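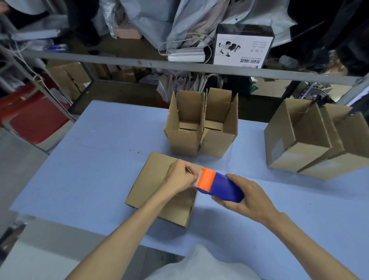 The Livska 26 is a case erector and sealer for packing rooms that still make up their boxes by hand. It takes flat cartons from a magazine, opens them, folds the bottom flaps and tapes the seam. In most of the rooms we sell to, that work is done on a table with a roll of tape in a handheld dispenser: one hand on the handle, the other pinching the loose end of the tape near the teeth, with open cartons waiting at the back and more stacked to the side. The Livska 26 takes over the bottom seam. Filling and closing the carton stay with the packer.

What it does

The magazine holds 60 flat cartons. The machine pulls one at a time with suction cups, squares it, folds the four bottom flaps and runs it over the tape head. The open carton comes out on a short roller track at table height. When the track is full the machine stops and waits. It starts again when a carton is lifted off.

Output is up to six cartons a minute. A single packer will not use that many. Two or three packers working from one track is the usual arrangement, and the track can be ordered with a side exit so that people can stand on both sides.

The machine handles plain single-wall corrugated cartons with standard flaps. It does not handle double-wall cartons, die-cut mailers or cartons with torn flaps. A torn or crushed blank is pushed into the reject slot at the back, and the machine picks the next one. Reject cartons are often good enough to tape by hand, so keep a dispenser at the table.

What changes for the people at the table

Most of the work stays. Someone still has to pick the order, choose the carton size, pack the goods, add paper, close the top and put on the label. Packers no longer fold bottoms, and they pull about half as much tape by hand, only the top seam.

New jobs come with it. The magazine has to be filled, the tape roll has to be changed, and the size has to be set when the carton changes. Setting the size means turning two hand cranks to a number on a scale, and no tools are needed. We suggest that everyone who packs learns to do all three. Where only one person on a shift knows the machine, the others end up waiting for that person, and they go back to hand taping within a few days.

Plan the order of work too. A table where people make up whatever box they need next is used to changing size all the time. The Livska 26 runs one size until it is reset. Rooms with many sizes usually run the most common one on the machine and tape the rest by hand, or sort the orders by carton size in the morning.

The pace is set by the packers. There is no timer and no count shown on the front panel. A carton count can be read in the service menu, and it is there for tape and maintenance planning.

Space and safety

The machine stands on four locking casters and needs 52 inches of clear wall. Leave room to open the rear door. It runs from an ordinary grounded wall outlet and should have its own outlet, not a shared power strip. Compressed air is not required, as the suction pump is built in.

The folding area is closed off by clear doors. Opening either door stops the machine, and it has to be restarted from the panel. The tape knife sits behind its own guard and should be wiped once a week with the machine unplugged. Sleeves and loose clothing must be kept out of the reject slot.

Noise at the operator's side is low enough for normal talk.

Supplies and parts

The tape head takes standard 2-inch machine-length rolls. Handheld rolls do not fit. Trekell tape in clear or tan can be ordered with the machine, and other brands will work if the core is the same size. Suction cups, the knife and the tape rollers are wear parts and come as one kit.

The Zasia top sealer bolts on to the end of the roller track for rooms that want both seams taped by machine. It can be added later.

Ordering

The Livska 26 is sold and serviced by Jafarzadeh Packing Equipment. The price includes delivery, setup and one training visit at your site, during working hours and with the people who will use the machine. Send us two flat samples of each carton size you plan to run. We test them before we quote and return them taped. Orders placed now ship from the end of June.

Page updated May 26, 2024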